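How to Rust a Steel Garden Sculpture on Purpose (and Then Stop It)
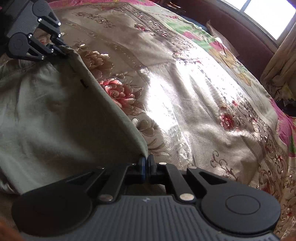 By Bukola Anozie
May 2024 | Filed under: Metal, Outdoor Art, Finishes

Quick one this week. I keep getting the same email about the rust finish on the Dradance piece so I'm writing the whole thing down, start to finish, and then I can just send people a link.

This is for plain mild steel. Not stainless, not galvanized, not aluminum. If a magnet won't stick you have the wrong metal. If it sticks but the surface is gray and spangly, that's zinc, and zinc has to come off first. Don't burn it off. The fumes will make you sick. Find bare steel instead, much less hassle.

What you need

White vinegar, a gallon for a medium piece
Hydrogen peroxide, the ordinary drugstore 3 percent
Table salt
Two spray bottles, plastic triggers (metal springs die fast)
Degreaser or dish soap
Sandpaper, 80 and 120 grit
Nitrile gloves, goggles, an old shirt
Clear coat or wax, see the end
A tarp you don't love

Do it outside. Rust water stains concrete and it doesn't come out. I have an orange patch by my shop door from the first one I ever did, it's the shape of Florida.

Step 1. Get the mill scale off

New hot rolled steel has a blue-gray skin on it. That's mill scale and rust won't take through it evenly. You get blotches. Sand it, grind it with a flap disk, or soak small parts in vinegar overnight and scrub in the morning. Long pieces I do with the flap disk, faster. Go easy on welds if you want to keep the bead showing.

Mask up for the grinding. Ear protection too.

Step 2. Degrease. Then degrease again

Most failed finishes I get sent pictures of are fingerprints. Hot water, dish soap, stiff brush, rinse, dry with a clean rag. Gloves on from here. Water should sheet across the metal. If it beads up there's still oil, so wash it again.

Step 3. Vinegar pass

Straight vinegar in the first bottle. Spray everything, let it dry in the sun, spray again. Three or four times. The steel goes dull gray, maybe a bit of yellow at the edges. Looks like nothing is happening. Fine, keep going.

Step 4. The rust mix

In the second bottle:

16 ounces peroxide
2 ounces vinegar
Half a tablespoon of salt

Swirl until the salt is gone. Mix only what you'll use that afternoon and don't cap leftovers tight – peroxide gives off gas and the bottle will swell. Never add bleach to any of this. Never.

Spray a light mist. It fizzes and turns orange right in front of you, which is the fun part. Let it dry all the way. Mist again. Dry. Mist again. Six to eight rounds gets a solid coat on most things. Warm day, full sun, you can be done by dinner. Cold or humid, plan on two days.

Don't flood it. Runs leave stripes, and on a tall piece the stripes all go the same direction and thats all anyone sees. If you do get a run, knock it back with 120 grit and mist over the spot.

Want texture? Lay a wet rag over part of it and let it dry in place. Sawdust works too, also crumpled leaves. Ratih Ismail does a nice one with salt pressed on by hand, big crusty freckles. She did all of Pidmont that way, 116 steel leaves on one trunk, and no two came out alike. I'd have quit at twenty.

Step 5. Neutralize

Skip this and the salt keeps working under your clear coat and lifts it. Couple tablespoons of baking soda in a bucket of water, sponge it over, then rinse with the hose on a soft setting. Some loose orange will wash off. Normal. Leave it out to dry overnight, then brush off powder with a dry nylon brush.

Step 6. Let it sit

A week outside if you can stand it. The color starts out traffic-cone orange and settles to brown. I set the Gastuvon rings out in March and they were way too bright for the first while, client was nervous, then a few rains and they calmed right down.

Step 7. Seal it or don't

Three ways to go.

Leave it raw. Best color, keeps changing, stains whatever is under it. Put it on gravel or mulch. Ok for thick plate. Thin sheet will eventually rust through.

Wax. Warm the metal to 235 degrees with a heat gun or a torch held well back, check with an infrared thermometer, wipe on paste wax with a cotton rag. Keep the open can of wax far away from the flame and let the rag dry flat outdoors after. Darkens the color a lot. Redo every year.

Clear coat. Matte only, gloss looks like a candied apple. Several thin coats. Test on a scrap first because every clear coat darkens rust, some by a lot. Lasts a few years outside then you strip and redo.

A note on fire bowls

Don't wax or clear coat anything that gets a fire in it. It burns off and stinks. Fire bowls get left raw, inside and out. The Akyol bowl sees flames well over 1,000 degrees and the rust inside flakes off every winter. Comes back on it's own by summer.

Troubleshooting

Patchy – oil or mill scale. Sand the patch, back to Step 2.
Powder comes off on your hand – too much mix too quick. Brush, wait a few days, mist twice more.
Turned black – mix stayed wet too long. Usually browns up in the weather.
Nothing happening – old peroxide. Buy a new bottle.

Next up is bending rod without a forge. If your finish went wrong some way not on this list, leave a comment and say what steel you used.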